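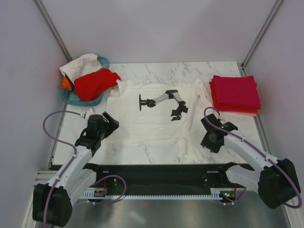 Grerik hill opens all night for the winter solstice, and the parking is free

Walkers will be able to stay on Grerik hill from dusk until mid-morning for this June's winter solstice, after Wistau council agreed to leave the gates open overnight and drop the $60 vehicle charge that caused such a fuss last year.

It's terrific news for anyone who loves the place. The ring of 71 standing stones on the summit was put up by a local farming family as a bit of fun, and it has since grown into one of the best-loved gatherings in the district. People come in cloaks, in footy beanies, in their dressing gowns. There are drummers and a choir and at least two rival groups of druids, who get along perfectly well once the soup comes out.

Under the old rules everybody had to be off the hill by 10pm and could not return until 6am, which meant a long cold wait in the lower paddock for those who had travelled. Last winter a good many simply drove home, and the morning crowd was the thinnest in years.

This time the gates at the Vavero end will open at 4pm and stay that way. There is room for 90 cars on the gravel and a further 94 on the mown strip beside the creek, provided the ground holds up. If it rains heavily in the week before, the creek side will be shut and drivers sent to the Ouali showground, where a free bus will run up and back through the night. 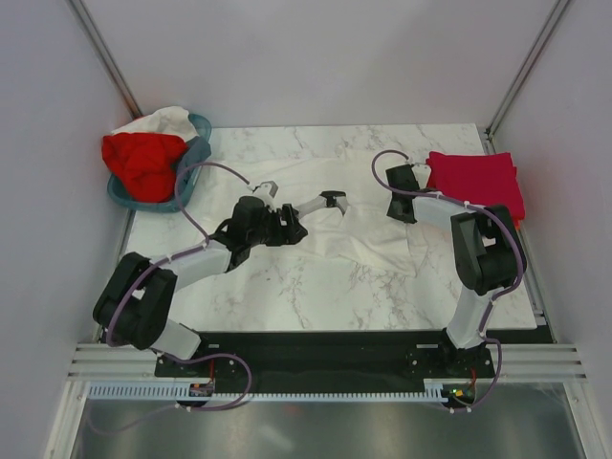 The bus is a lovely old thing, painted cream and green, and it's worth catching even if you do manage to get a spot on the gravel. It takes the long way round past the reservoir and drops passengers at the foot of the steps.

Campfires are still out, as are glass bottles and amplified music. Lanterns are welcome as long as they run on batteries. Dogs may come on a lead, though the council asks owners to think about the drums, which can be very loud at close quarters. Horses are allowed on the lower track only, and there's a rail to tie them to next to the toilets. Nothing is to be tied to the stones!

The question of touching the stones came up again at the council meeting, as it does every year. The rule has been relaxed a little. Visitors can lean on them, sit against them or press their foreheads to them as they please, but climbing is out. Two of the taller ones on the western side shifted in the autumn storms and will have a rope around them until they can be reset in August.

Sunrise should clear the range a little after seven. The best view is from just inside the eastern gap, which fills up early, but the light reaches the whole ring within a few minutes and there isn't really a bad place to stand. On a clear morning the fog sits in the valley and the tops of the Ouali pines poke through it – a marvellous sight, and well worth the frozen toes.

Soup, tea and damper will be on sale from the shed all night. Bring cash, as the card reader rarely gets a signal up there, and bring your own mug if you can.

The council will look at how the night goes before deciding whether to do the same for the summer solstice in December, when the bigger worry is fire. Entry is free and there is no need to book, except for groups wanting to perform inside the ring, who should contact the Wistau council office before the end of May.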